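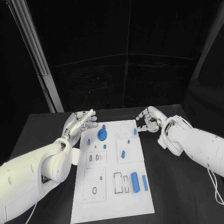

Fig. 1. Both hands over the task board, blue parts on the near and far sides.

Unit 4: Demonstration by remote control

The Pons board has printed outlines for some of its parts. The operator drives both arms through the Tistitov link and the robot records joint angles, finger positions and head camera video.
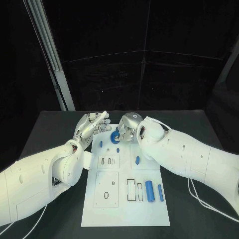

Each student records 19 episodes. Start every one from the same rest posture. Pauses longer than a second or two should be trimmed -- the policy will learn to pause as well.
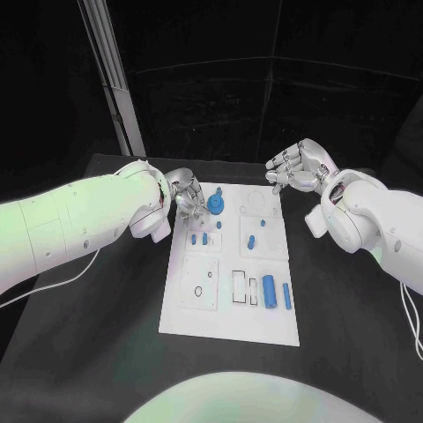
Approach from above and keep the wrist out of the head camera's line of sight to the part. If a grasp fails, open the hand, back off and try again. Recoveries are useful data. Label them in the log. 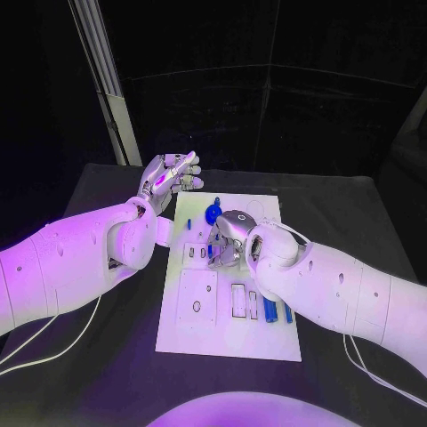 Kolness Robotics Teaching Lab | Updated Jan 23, 2022

Episodes over 90 seconds are rejected at upload. Colour balance is left uncorrected in the raw files. Submit logs to the Rosta folder with the episode number first.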